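Prunuvau Building Users Group
Minutes of the meeting held 2nd July, ground floor meeting room

Chair: Gopinath Chacko
Present: representatives of Ukside, Quansah and Pidis; building manager; minute taker
Apologies: second floor tenant

1. Minutes of the previous meeting
Accepted with one correction. Under item 4, "supply valve" should read "return valve". Signed by the chair.

2. Matters arising
2.1 Loading bay lighting. Replacement fittings installed. The timer still follows the winter schedule and will be reset by the building manager.
2.2 Door closer, rear stairwell. Adjusted twice. Quansah reports that the door still fails to latch when the lobby windows are open. To remain on the action list.
2.3 Key register. Pidis has returned its form. Ukside form outstanding.

3. Water use and metering
3.1 The building manager tabled the meter readings. Consumption for the period was 1402 units against an allowance of 3000. The chair asked whether the allowance should be lowered. Agreed to leave it unchanged until the November readings are available.
3.2 The submeter on the first floor riser has been reading zero. The contractor found the register jammed and has quoted for a new unit. Quote accepted. Cost to be split by floor area under the existing formula.
3.3 Ukside asked that the formula be reviewed, as its storage area has no water supply. The chair noted that the lease refers to total floor area and that a change would need the consent of all tenants. Ukside to submit a written proposal.

4. Shared sinks and drains
4.1 Slow drainage was reported on the ground floor. The trap was cleared and the waste pipe rodded as far as the first access point. Flow was acceptable at the last check.
4.2 Coffee grounds and plaster residue were found in the trap. Tenants are reminded that neither may be poured into any sink in the building.
4.3 Soap and sponges will be bought centrally and charged to the common account. Pidis asked for unscented soap. No objection.

5. Fire doors and alarm test
5.1 The alarm test was completed. The sounder in the east corridor was judged too quiet with the adjoining doors shut. Contractor to advise on relocation.
5.2 Boxes were again found against the second floor fire door. The building manager will write to the tenant.

6. Any other business
6.1 Quansah requested a second bicycle rack. Deferred pending a check of the clearance at the gate.
6.2 Recycling collection moves to the rear entrance.

7. Actions
Timer reset: building manager
Door closer: building manager
Proposal on cost formula: Ukside
Key register form: Ukside
Gate clearance: Quansah

Next meeting to be called by the chair once the November readings have been circulated.

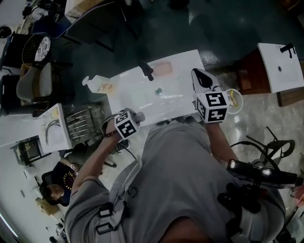 3 min read

Sink with black faucet, soap dispenser at the left end. See item 4.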